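Vusico 工坊　图集
首页　项目　图集　零件库　下载　关于
搜索本站……　搜索

Surkico 环形盘装配台图集

本页收录 Surkico 环形盘在 Vusico 工坊装配阶段的台面、工具和零件资料，图注从简，尺寸与操作规定写在各节正文。零件图纸和打印文件在零件库，本页不重复。Surkico 是 Tramov 转台的下层承载件，打印后在 Khurana 室完成去毛刺、试孔和预装，再转到上层装配。

环形盘为整体打印的厚环，中央开大孔，供转台轴套和线束通过。上表面沿圆周布置一圈小孔，用于定位和紧固。图纸上小孔标称直径 2 毫米，环体厚度 8 毫米。两项均以游标卡尺复核，读数写入零件卡背面，不写在零件表面。

材料为普通打印线材，颜色不作为区分版本的依据。早期批次曾按颜色分版本，换线之后同一版本出现多种颜色，现一律以零件卡编号为准。翻看旧图时请留意，同色的盘未必是同一版。

台面

装配台使用浅色木拼板。木面硬度低于盘体棱边的情况较少，零件平放时不易划伤底面。缺点是容易留下压痕和深色小斑，清洁后也不一定能去掉。斑点不影响放置精度，不必打磨。拼板接缝若高出板面，用刮片修平后再放零件，否则薄壁件平放时会轻微翘动，影响高度测量。

台面不上蜡。上蜡后小螺钉容易滑走，胶带也贴不牢。日常清洁用干布顺木纹擦，碎屑先用软刷扫到一侧再收。酒精只用于局部去胶，用量以布面微潮为限。

台面各处均可放件，测量高度时改用平板，不以木面为基准。木板随季节有伸缩，十二月室内供暖后最明显，这段时间每次换批都要重新校一遍支撑脚。

工具与零件

台上常用的手工具是电动螺丝刀和钳子。盘体靠近操作者一侧，工具放在远端，取用时不跨过零件。螺丝刀平放，刀头不朝向操作者。钳子合口后平放，不竖在笔筒里，手柄套管受压后会变形。

图注：绿色环形盘平放于木台面，盘面小孔之一立有黑色小销或螺钉。远处为蓝色手持电动螺丝刀和红柄钳子。 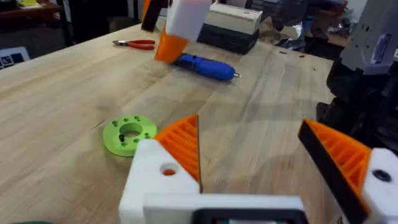

试孔

试孔在装配之前单独进行，目的是确认小孔没有残丝和收缩过度。取一枚同规格的小件，垂直放入孔口，用手指轻压。能放入且不自行倾倒，即为合格。放入后明显晃动的孔，在零件卡上标“松”，后续改用带肩螺钉。

放不进去的孔，先看孔口有没有打印残留。残留用手捻钻清除，不得使用电动螺丝刀夹钻头扩孔。电动工具转速偏高，孔壁受热后软化，冷却后孔径反而更小，且孔口会翻边。翻边会抬高螺钉头，盘体与上层贴合后产生缝隙。

试孔从任意一个孔开始，沿顺时针进行。起点孔先放小件作标记，走完一圈回到起点再取下。中途离开工位时，小件留在原孔，零件卡压在盘体旁边，接手的人按卡上记录继续。

孔位编号以零件底面的刻线为零点。盘体正面朝上时看不到刻线，需要翻面确认，再翻回来用铅笔在卡上画出对应位置。不要在盘面上用记号笔标注，墨迹渗入层纹后擦不净。

电动螺丝刀的使用

电动螺丝刀用于预紧，终紧一律手动。扭矩设在最低档，刀头接触螺钉后再启动。先启动后接触，刀头容易打滑，在盘面留下弧形划痕，这类划痕占返工记录的大部分。

换刀头时先关电源。刀头插到底后向外轻拉一次，不松动为准。短刀头适合盘面操作，轴线容易与孔对正；长刀头只在上层装配时使用，那里有外壳遮挡。

预紧顺序按对角进行，每颗螺钉先带入三圈，全部带入后再逐颗压紧。一次拧到底的做法会使环体单侧受力，拆下后可见轻微翘曲。翘曲量用塞尺在平板上检查，超过图纸规定的件退回零件库，不作修整。

工坊现有电池组的充电记录挂在 Khurana 室门内侧。连续工作 11 分钟后停机，待机身降温再继续。刀头发烫时不要放在盘体上。

钳子的使用

钳子只用来夹持金属件，包括取断螺钉、折弯线夹和剪后修口。不得直接夹打印件。环体外缘受夹后会发白，强度下降，外观也无法恢复。确实需要夹持盘体时，用台钳加软垫。

取断螺钉的方法：夹住露出部分，沿轴线缓慢反旋，不左右摇动。露出部分太短夹不住时，从背面推出。孔壁受损的盘登记后报废，不填胶再用。填胶件在转台加载试验中出现过脱落，位置恰在承载侧，此后取消了这种修法。

钳口每周擦油一次，擦后用干布吸去多余油分。油迹落到木面上会扩散成深色斑，应立刻用吸油纸压住，不要来回擦。

表面处理

环体上表面不做抛光，层纹保留。与轴套接触的中央孔内壁需要打磨，由粗到细依次进行，最后一道用 2000 目水砂纸。打磨时盘体离开木台，在水槽旁的托盘里操作，擦干后再放回。潮湿的盘体不得直接放在木面上，接触处会起毛。

内壁打磨后用轴套试配。轴套应能靠自重滑入，停在台阶处。需要用力压入的，继续打磨；滑入后能左右晃动的，换用大一号轴套，并在零件卡上注明。两种轴套外观接近，取件时核对袋上的标签。

收台

一批装完后，零件先离台，工具后离台。盘体平放入盒，层间垫纸，不叠放无垫纸的盘。小件倒入分格盒，倒完把盒子倾斜看一遍格底。电动螺丝刀取下刀头，放回原槽。钳子擦净入抽屉。

台面扫净后检查接缝。小螺钉常卡在接缝和台边之间，用薄塑料片沿缝划一遍即可带出，不使用金属尺，金属尺会把缝口刮宽。

零件卡随盒走，不留在台上。卡上缺项的盒子不入库，放在待查架上，由下一班补齐后再转。待查架上的盒子最多放 8 个，满了就先停装配，补完卡再继续。

版本记录

现行版与上一版的区别在中央孔台阶的深度，盘面孔位未变，两版可以共用同一套紧固件。轴套不能混用。旧版盘体尚有库存，用完为止，领用时在卡上圈出版本号。

Tramov 转台上层件的装配资料另见项目栏。

上一组：Tramov 轴套试配　　下一组：Surkico 包装与入库

© Vusico 工坊　联系我们　返回顶部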